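Bresetero Repair Room: Small Things on the White Table

Published October 6, 2020 by Lumturie Zupan

Welcome to the gallery page of our repair room in Kakov. Many members wrote to me that they like to see the room between the open evenings, when there are no toasters and radios on the table. So I made this page about our small and ordinary things: the containers, the water, the tape. I have written a few lines for each one. The big shelf and the bicycle corner have their own page, which Ilir Shehu is preparing.

The red band

Our rule for containers is simple and it is older than my membership. Red on a container means it belongs to the work table, and you do not drink from it. Yasmine Samir brought the first roll of red tape in February, when we painted the walls, and we are still using the color. The dark one, almost like cherry, is my favorite. It can be seen well even when the container is clear and the table behind it is very bright. You are welcome to bring clean containers from home. Please take off the paper label first, and leave the cap in the drawer with the other caps. 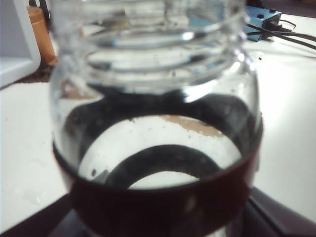
The water corner

We moved the water dispenser onto the work table after the summer. Before this, it was in the corridor, and people walked with full cups past the coats. Senad Dimitrov measured the table and found a place for it near the soldering things. I was against this in the beginning, and I said so at the meeting. Now I am used to it, and it is pleasant to have water close by when an evening is long. The drinking cups are kept in the cupboard, on the middle shelf.

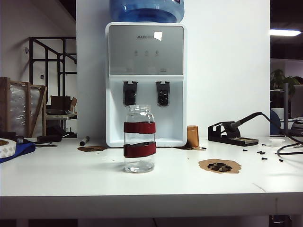
Water for the sponge was always a problem in our room. The soldering sponge must be damp, and at every open evening somebody went to look for a cup and came back with too much. Karla Ochoa proposed that we keep a little water ready at the table, and that the person who opens the room takes care of it. A shallow layer like the one in the jar is enough for one evening, and the two dark red bands tell everybody that it is work water. When you finish, pour out what is left and turn the jar upside down on a cloth. Please do not leave it full until the next time.

A few notes about the table

The brown stain on the top has been discussed in three letters already. I tried soap and I tried vinegar, and Senad tried something stronger from the Zieliński shop, with the window open. It became a little lighter, I think, but Karla does not agree with me. We will not buy a new table for this. The old one cost us 410 and it stands very straight.

The soldering iron goes back in its stand each time you put it down, also if it is only for a moment. After the work, pull the plug and tell the person beside you that the iron is still hot. New members should ask Senad for the short introduction, it takes less than half an hour.

If you use the last piece of tape from a roll, write it on the paper inside the cupboard door. We order from Wirkuvach only when the list is long enough, so it can take some weeks. Any color can be used for packing, but the red should be saved for the containers.

How to come and see it

The room is open for members in the evening, and guests are welcome if they come with a member. We are 52 members now. The entrance is from the yard side, the second door after the bicycle stand. If you want to add your own pictures to this page, give them to me or to Ilir and write one or two lines for each.

Next page: the big shelf (in preparation)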